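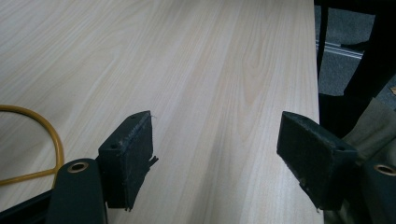
Gunnel Rønning nous avait prévenus dès le premier rendez-vous que le kit se jugerait sur l'usure et sur le service, et que la fiche technique ne nous apprendrait pas grand-chose. Nous avions prévu l'inverse. Notre plan de départ consacrait la moitié du rapport aux caractéristiques annoncées et une page à l'état du matériel après usage. Nous avons gardé le plan, mais les proportions ont changé en cours de route.

Rapport de projet - évaluation du kit de pince à main Prunidar et du service de traitement Cumerska
Module « Systèmes automatisés », second semestre

1. Objet du projet

Le département envisage d'acheter un ou deux kits de pince à main pour les travaux pratiques de robotique. L'idée est de faire enregistrer des gestes de manipulation par les étudiants, sans immobiliser le bras du laboratoire, puis de rejouer une partie de ces gestes sur le bras. Le kit retenu pour l'essai est le Prunidar, distribué par la société Heler. Il est proposé avec un abonnement à Cumerska, un service en ligne qui reçoit les enregistrements, reconstitue la trajectoire de la pince et renvoie des fichiers utilisables pour l'apprentissage.

Nous avions trois questions à traiter : le temps nécessaire pour qu'un groupe débutant soit opérationnel, la part des enregistrements réellement exploitables, et la tenue du matériel dans des conditions de TP. Le prix n'entre pas dans ce rapport, le devis étant négocié par le département.

2. Matériel et lieu d'essai

Le kit nous a été prêté pour 14 jours. Il s'agit d'un exemplaire de démonstration, déjà passé entre d'autres mains, ce qui figure sur le bon de prêt. Les essais ont eu lieu en salle Åberg, sur une table claire à veinage de bois.

La pince se tient à la main. La caméra qu'elle porte regarde vers les deux doigts et vers le plan de travail, de sorte que les doigts sont toujours dans l'image. Ils sont vert très foncé, presque noir, et se font face. Leur face intérieure porte une mousse sombre qui assure le contact avec l'objet.

L'abonnement d'essai à Cumerska donnait droit à 1000 enregistrements. Nous avons utilisé la totalité du quota.

3. Mise en route

La notice est en anglais et en suédois. Elle décrit bien le montage et assez mal l'étalonnage. L'étape qui nous a coûté le plus de temps est celle de l'ouverture de la pince : il faut ouvrir et fermer les doigts à vide, lentement, plusieurs fois de suite, en gardant l'appareil au-dessus d'une surface dégagée. La notice ne précise pas à quelle vitesse. Nos premiers étalonnages ont été refusés par le service avec le message « plage incomplète », sans autre indication.

Nous avons fini par obtenir un étalonnage valide à chaque essai en appliquant la procédure suivante :

- débarrasser la zone de travail devant les doigts ;
- poser l'avant-bras, tenir la pince inclinée vers la table ;
- fermer jusqu'au contact des mousses, attendre, rouvrir jusqu'en butée ;
- recommencer sans déplacer le poignet ;
- ne lancer la session qu'après le retour du service.

Le dernier point paraît évident. Nous l'avons pourtant négligé un jeudi, et toute la série de l'après-midi a été rattachée à l'étalonnage de la veille. Le service ne bloque pas ce cas. Il traite les fichiers normalement et c'est à l'ouverture des courbes que l'on voit le décalage. Heler nous a recalculé la série gratuitement, sur simple demande.

Un groupe qui dispose de notre procédure devrait pouvoir démarrer dans une séance de TP ordinaire. Sans elle, il faut en compter deux.

4. Protocole

Nous avons défini des tâches courtes : prendre un objet et le déposer dans un bac, redresser un gobelet, empiler des blocs, plier un torchon en deux. Chaque enregistrement commence et finit pince ouverte, sans objet, au-dessus de la table. Cette position de repos facilite le découpage automatique des gestes par Cumerska.

Les opérateurs se relayaient à chaque changement de tâche. Une personne manipulait, une autre tenait le cahier et notait les gestes manqués. Nous avons choisi de ne pas supprimer nous-mêmes les mauvais enregistrements, afin de voir ce que le tri du service laissait passer.
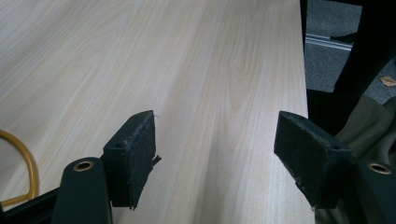
Combien de temps tient la mousse ? La question est venue du fond de la salle pendant notre soutenance intermédiaire, et nous n'avions alors rien de précis à répondre. Nous avons donc ajouté au protocole un examen des doigts à la fin de chaque séance, dont les résultats sont donnés au point 6.

5. Résultats du traitement

Sur les 1000 enregistrements envoyés, 921 ont été acceptés par Cumerska. La documentation commerciale annonce un taux d'acceptation de 95 % « en environnement courant ». Nous sommes un peu en dessous. L'écart nous semble acceptable pour des opérateurs débutants, d'autant que les refus sont concentrés au début de l'essai.

Le service donne un motif pour chaque refus. Les plus fréquents sont, dans l'ordre : perte de suivi, geste trop court, ouverture de pince incohérente.

La perte de suivi mérite un commentaire. La reconstitution de la trajectoire repose sur les détails visibles dans l'image. Une table claire et presque nue en offre peu, et une bande de reflet au milieu du plateau n'aide pas. Les refus pour ce motif ont nettement diminué quand nous avons disposé quelques objets fixes sur les côtés de la zone de travail. La notice recommande un « décor varié » sans expliquer ce que cela signifie. Une photo de poste de travail correct suffirait.

Les gestes trop courts viennent de nous. Redresser un gobelet va vite, et certains opérateurs n'attendaient pas avant d'arrêter l'enregistrement.

Nous avons ensuite relu une partie des enregistrements acceptés, en les comparant au cahier. Le tri de Cumerska porte sur la qualité de la trajectoire et pas sur la réussite du geste. Un bloc tombé à côté de la pile donne un fichier parfaitement valide. C'est logique du point de vue du service, mais la page de présentation parle de « démonstrations réussies » et prête à confusion. Le cahier reste donc indispensable, et il faut prévoir une personne pour le tenir.

Le délai de traitement n'a pas posé de difficulté. Les séries envoyées en fin de séance étaient disponibles le lendemain matin.

6. État du matériel

Les doigts sont le point faible du kit. La mousse des faces intérieures est usée et ses bords s'effilochent. Sur le doigt gauche, un morceau déchiré dépasse du côté de l'ouverture et quelques fibres claires sortent près de la pointe. Les deux doigts portent de petites mouchetures claires, poussière ou traces d'usure selon les endroits. Le bon de prêt ne détaillait pas l'état initial des mousses, si bien que nous ne pouvons pas attribuer cette usure à nos seuls essais. Nous aurions dû faire un relevé précis à la réception.

Cela a-t-il gêné les prises ? Sur les blocs et les gobelets, nous n'avons pas relevé de différence entre la première et la dernière séance. Sur le torchon, les opérateurs signalent que le tissu accroche parfois au morceau déchiré. Le cahier mentionne le fait à plusieurs reprises, toujours pour la même tâche.

Le reste de la mécanique n'a pas bougé. Les supports arrondis, avec leur œillet cerclé couleur laiton, n'ont pas pris de jeu sensible. La pince s'ouvre et se ferme aussi franchement qu'au début.

Côté confort, les avis sont partagés. Les deux plus petites mains du groupe se fatiguaient vite et demandaient à changer de tâche plus souvent. Le kit n'existe qu'en une taille. Nous recommandons aussi de regarder où passent les câbles avant chaque série : un câble jaune posé sur la table à gauche de la pince se retrouve dans le champ, et il est facile de l'accrocher avec un objet en cours de dépôt.

7. Échanges avec le fournisseur

Nous avons contacté Heler pour l'étalonnage mal rattaché et pour les mousses. Les deux réponses sont arrivées dans la journée. Pour les mousses, on nous a indiqué qu'elles se vendent par paire, avec l'adhésif, et que leur remplacement ne demande pas de renvoyer la pince. Il faut en revanche refaire l'étalonnage complet ensuite. Nous n'avons pas pu vérifier ce point, la paire commandée n'étant pas arrivée avant la fin du prêt.

L'exportation des données fonctionne sans abonnement actif pour les sessions déjà traitées. Nous l'avons demandé par écrit, parce que les conditions générales étaient ambiguës.

8. Avis du groupe

Le kit convient à l'usage prévu. Nous proposons au département l'achat d'un seul exemplaire pour commencer, avec plusieurs paires de mousses de rechange, et un abonnement à Cumerska limité au semestre des TP. Deux d'entre nous auraient préféré acheter deux pinces tout de suite, pour que les groupes n'attendent pas leur tour - leur argument est valable si les séances restent à effectif complet.

Points à demander à Heler avant la commande :

- un état des mousses à la livraison, avec photos ;
- un blocage, ou au moins un avertissement, quand l'étalonnage n'est pas du jour ;
- une version française de la notice ;
- une seconde taille de poignée, si elle est prévue.

9. Reste à faire

Le rejeu sur le bras du laboratoire n'a été essayé que pour l'empilement, et sur trop peu de gestes pour figurer dans les résultats. Les fichiers sont rangés sur le serveur du département, dans le dossier du module, avec le cahier numérisé et la procédure d'étalonnage du point 3. Le groupe qui reprendra le sujet peut partir des enregistrements de blocs. Ceux du torchon sont à relire un par un avec le cahier avant tout apprentissage.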